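I caught up with Enda Ó Gríofa at Brotow, the shared workshop he's been part of since April, and we ended up talking for so long that my tea went cold twice. He's building a gripper he calls Mugo (he won't tell me where the name came from, I did ask!) and he was keen to start with everything that went wrong.

"The first fingers were way too soft," he told me. "I'd pick up a tin and they'd just splay out like a tired frog."

So he went chunkier, and now he's on version eight. The fingers are plain black blocks with small holes in the top, and he reckons plain was the right call. "I had all these fancy curves in the drawings. Took me ages to let go of them."

The other half of the project is Skarphéðinn Gunnlaugsson, who does the wiring and has, by Enda's account, rescued it more than once. I got him on the phone later, and he was a bit more modest. "I solder, Enda swears, then we swap," he said.

I wondered what it had all cost. Enda pulled a face. "Some 2000 dollars, if you count the motors I cooked. Please don't print that." (Sorry, mate.)

What he'd really like is for Mugo to sort the screws and washers in his shed, by colour and size, while he gets on with other things. He's also fussing over how far the fingers should open, and he's changed his mind on that a few times. "Wide is great until you want to grab something tiny," he said. "Then you're waiting all day for it to close."

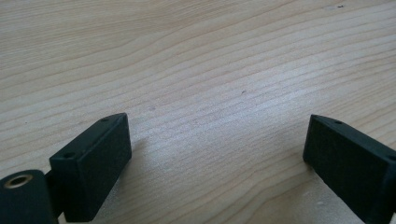

Mugo's fingers, open over the tabletop at Brotow.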